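ホーム　記事一覧　カテゴリ　このブログについて　お問い合わせ

Gusineの公開日に行ってきた

2023年1月20日

ErnescombeにあるGusineの開発棟が一般公開されたので、午前の回に申し込んで見てきた。駅からはバスで21分。降りてからの案内板が小さく、一度通り過ぎて隣の倉庫の受付に入ってしまった。

受付で名札と紙の資料をもらい、最初に会議室で説明を聞いた。話したのは開発担当のRadosław Borkowskaさん。英語だったが、横に通訳の人がついていた。会社の沿革は短く済ませて、ほとんどが組み立て作業の話だった。箱詰めや搬送はもう製品になっていて、Oltleyの物流倉庫に入っているそうだ。今やっているのは、部品を一つずつつかんで別の部品にはめる作業で、こちらはまだ研究段階とのこと。

見学は35人を二組に分けて回る形だった。私は後の組になったので、待っている間に廊下の展示を見た。古い世代の指先部品が並んでいて、触ってもよかった。先端の形が少しずつ違う。Borkowskaさんによると、指先は消耗品扱いで、削れ方を見ながら交換の時期を決めているという。交換の目安は約4,000回と資料に書いてあったが、作業の内容でかなり変わるらしい。

実演の部屋は思っていたより狭く、作業台の手前に柵があり、その外に立って見る。題材は幼児向けの大きなブロックだった。工業部品を使わないのかと聞いた人がいて、答えは「はまったかどうかが見た目で分かりやすく、落としても壊れないから」だった。寸法がそろっているので、失敗したときに原因を切り分けやすいとも言っていた。

つかむところは速い。腕が下りて、指が閉じて、上がる。そこまでは工場の動画で見るような動きと変わらない。遅くなるのは重ねる直前で、少し近づいては止まり、向きをわずかに直してからまた下りる。はめるときは上から押すだけでなく、細かく揺すっているように見えた。人間が手でやるときも無意識に同じことをしていると説明されて、帰ってから自分でやってみたら確かに揺すっていた。

一度、ブロックが斜めにはまって止まった。担当の人が柵の中に入って外し、最初からやり直した。こういうことは普通にあるそうで、隠す様子もなかった。二度目は最後まで進んだ。

柵の横のモニターには、手首についた小さいカメラの映像が出ていた。外から見ていると腕の陰になって手元が分からないので、途中から私はほとんどモニターのほうを見ていた。指がブロックの両側を挟んでいるところや、台の上にばらばらに置かれた残りのブロックの向きがよく分かる。
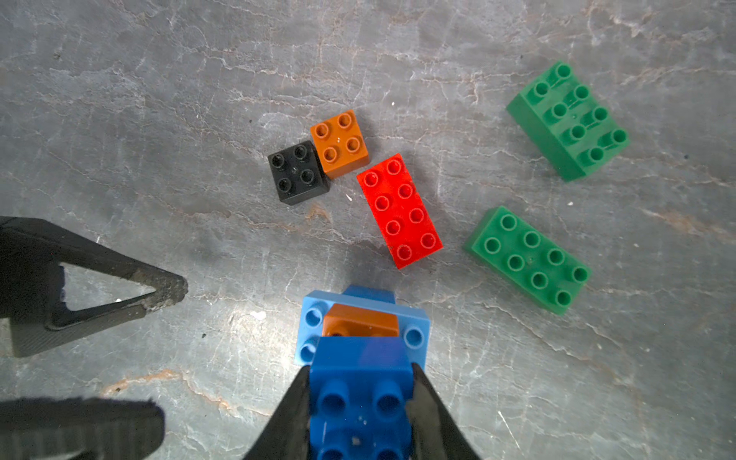 質問の時間は7分しかなく、私は照明のことだけ聞いた。台に光が反射すると位置の読み取りがずれることがあるので、わざと条件を変えて試しているという答えだった。ほかの人からは値段の質問が出たが、組み立て用のものはまだ売っていないので答えられないとのことだった。

もう一つ、隣の部屋でPereyraという操作用ソフトの体験があった。画面上で腕の動く順番を並べるもので、本物の腕は動かない。子ども連れの人が並んでいたので私はやらずに見ていた。操作の用語が英語のままなのは少し分かりにくそうだった。

帰りに資料を読み返したら、次の公開は3月と書いてあった。内容は同じで、午後の回が増えるらしい。後ろの列だと柵の近くまで行けないので、もう一度行くなら早めに並ぶ。バスは昼の本数が少ない。時刻表の写真を撮っておけばよかった。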